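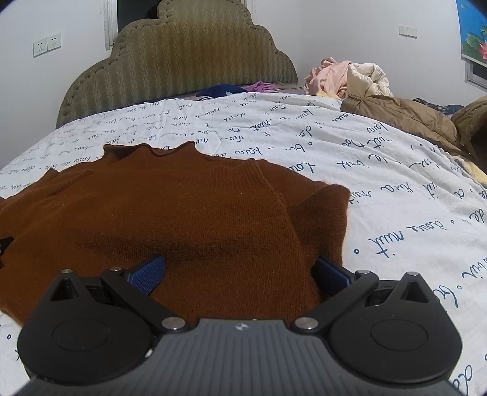

Four grippers back on the shelf at Trilden

If you've walked past the old Hofstetter building lately and seen the lights on at dinner time, that was us. I popped in on Tuesday to see how the Trilden laundry project is getting on after its rough February, and I ended up staying three hours and going home with grease on my good coat.

For anyone who missed the last item, Trilden is teaching a folding cell to handle knitwear, and it learns from people working through piles of clothes at home with hand-held grippers. Same fingers, same linkage as the ones on the cell, only there's a person on the other end. Sweaters, duvets, jackets, the lot. The grippers had started coming back with complaints, mostly that one finger was arriving before the other, and Laurier Wong has spent the past while sorting them out at a bench the size of a school desk.

I asked him what was wrong and he handed me one and told me to squeeze. Well! Even I could feel it. There was a little catch just before the fingers met, like a kitchen drawer with a crumb in the runner. Laurier says that's fluff. Rust-coloured, grey, a really startling amount of pink - it creeps in around the pivots and packs down until it's practically felt. He picks it out with a dental pick and a soft brush, and he won't have compressed air anywhere near it (he tried that once and spent the next day chasing the stuff out of the housing).

Then there are the screws. They work loose on their own, a bit at a time, and once one has backed off the arm gets a wobble and the tips stop lining up. The new routine is to check every one before a gripper goes out and again when it comes home, with a dot of paint across the head so you can tell at a glance if it has turned. I thought that was very clever. Laurier said it's what everybody does and carried on painting dots.

The blue finger pads are the part that wears fastest. They've got a fine grid on them, and that grid is what gets hold of a bit of knit without having to crush it. When it goes shiny they swap the pads, always as a pair. Sheldon Sutherland, who keeps the log, had been changing them at 900 folds, but a few lasted longer than that and the record so far is 979. He's sticking with 900 all the same, and he looked at me quite sternly when I suggested rounding up to a thousand.

New pads then have to be squared up. There's a slip of plastic that goes between the fingers, you close them gently, and if light comes through on one side you loosen off and start over. It took me four goes. Sheldon does it while talking about hockey.

The folding cell itself was down for the afternoon as well, so I got to see the other end of things. Its gripper is the same pattern but bolted to the arm through a Godar adapter plate, and Carter Després had the plate off to clean the mating faces. He does that every 62 hours of running. When it goes back on, he runs the fingers open and shut with nothing in them, then with a tea towel, then with a sweater, and only after that does it get let loose on a full basket. The tea towel went fine. The sweater came up by the cuff and hung there looking sorry for itself, so off came the plate again - there was a thread of wool caught under one corner. Second time around it picked up by the shoulder, nice as you please.

Hadi Daher tells me four of the grippers are fixed and signed off, and another 8 are waiting on pads from Sivent. He's hoping for the parcel before the long weekend but the courier has let him down before. In the meantime, if you've got one at home, please brush the pivots at the end of each session, leave the screws alone even if you own a very nice screwdriver, and send it back in the hard case with the fingers open. One came back last month in a bread bag.

Pickup and drop-off are at the side door, weekdays until six. Ring twice, the first one never seems to work.

Posted March 27, 2018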